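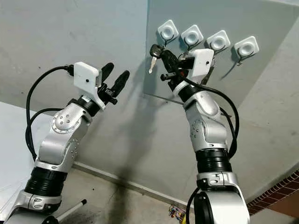 Rowena Panganiban wrote in after the last page to ask if we were going to do keys at all, given that everyone in the building has a drawer of them and no two people agree on what to do with it. She keeps hers on one big ring and thinks tags are a waste of money. Her view is that you learn your own keys by the feel of the head, and that the ones you can't tell apart are the ones you should be getting rid of.

I don't agree with all of that, but it was enough to get this page started. It covers the keys, the sitting room where they get sorted, and the two pieces of furniture that room is built around. The building is the Sebastian, on the Woltlow side of the canal. The sitting room is on the ground floor next to the bike store, and it is open to all tenants until 9 p.m.

**The sorting**

We do it in September, when the leases turn over. Keys come back in envelopes, in sandwich bags, and sometimes loose through the mail slot. Front door, bike store, laundry, roof hatch, mailbox. A car key gets mixed in more often than you would expect, usually because somebody handed over a whole ring and forgot what was on it. Car keys go to one side and the owner gets a call the same day.

The rest are checked against the doors. It means walking the building with a handful of keys and a pencil. A key that opens something gets a tag. A key that opens nothing goes in a jar, and the jar is kept for a year before it goes to the locksmith for scrap.

The tags are the Relik ones, plastic with a paper insert under a clear window. They come 50 to a pack, and one pack has lasted us through two rounds of leases. Write on the insert in pencil. Ink runs if the tag gets wet, and then you are back to trying the key in every door. We don't put apartment numbers on them, only a letter and a color, and the list that explains the letters stays in the office.
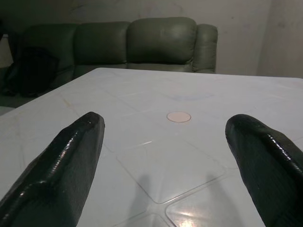
The mailbox keys are the slowest part. They are all cut from the same small blank and the stamped numbers wear off. If you are doing this at home, start with those while you still have some patience, and leave the door keys for later. A magnifying glass helps, and so does rubbing soft pencil over the stamp.

Each apartment should have 3 front door keys on file. When one is missing we have it recut and the cost comes out of the deposit. This is in the lease, but it surprises people every year, so it may as well be said again.

**The table**

White plastic, square, with molded lines across the top in squares and diamonds and a small round mark near the middle. It came from the Jalance closing-down sale and cost 35 dollars. It was meant for the yard. The wind took it over the fence one winter and after that it stayed indoors.

For sorting keys it does the job well. A dark key head stands out on a pale surface, and you don't have to worry about what the metal edges are doing to the finish. There was talk of replacing it with a proper wood table and I would be against that. The last wood table we had in there was scratched within a month, and then people started putting mats and cloths on it, and small things got lost under the cloths.

Clean it with dish soap and a soft brush. The lines hold dust and a flat rag goes straight over them. Bleach has been tried on it and made no difference to the marks.

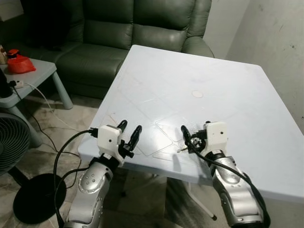 One more note on working at it: sit on the sofa side if you can. The sofa is low, so your eyes are closer to the work, and you can lean back between rings. The folding chairs are too high and after an hour your neck knows it.

**The sofa**

Dark green leather, with padded cushions. It dates from around 2000 and was left by the dentist's office that used to have the ground floor. Two people can sit on it comfortably and a third can perch. The leather gets a wipe of conditioner in spring and again in the fall, and apart from that it is left alone. The seams have held up better than I thought they would.

Check down the back of it before you report anything missing. Last time the cushions were pulled we found a bike store key, a pen cap and a good deal of change. The change went into the coffee tin.

**Rings**

Back to Rowena's question. One large ring is fine for a person. It is a poor way to store keys for a building, as you end up handing over the whole bunch every time someone wants the laundry room opened. We split ours by floor, with the shared doors on a separate ring that hangs in the office. Car keys should stay off any shared ring entirely – the heads are bulky, the bunch won't lie flat, and they are the most expensive thing on it to lose.

Split rings are hard on fingernails. Slide a staple remover into the gap and it holds the ring open while you thread the key on.
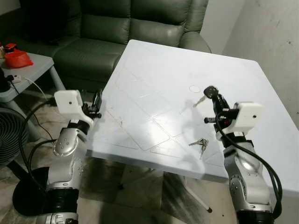 *Sitting room, the Sebastian. Silver keys on the white table, and a single black-headed key apart from the bunch.*

Unclaimed keys from this year are in the office until the end of the month. Bring something that shows which apartment you were in.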